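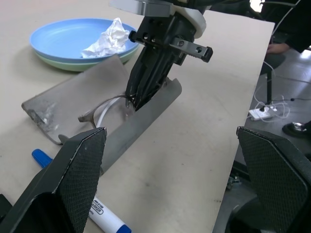
# Plumitgate is opening a second kitchen shop in Drernico

10/24/21 – I'm so happy I get to write this one myself! I'm Selvaraj Akanda, and in February we open our new shop on Mansour Street, with 208 lines of tableware and linens (plus the good tea towels, yes, they're back).

Gitau Rweyemamu will run the place. He talked me into longer hours – we'll stay open until 8 – and a free mending table for napkins.
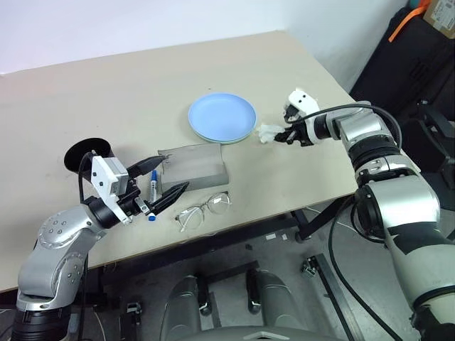 ## Opening day

The first 100 customers get 30 percent off any one item. Press are welcome from 3 p.m., just ask for Gitau.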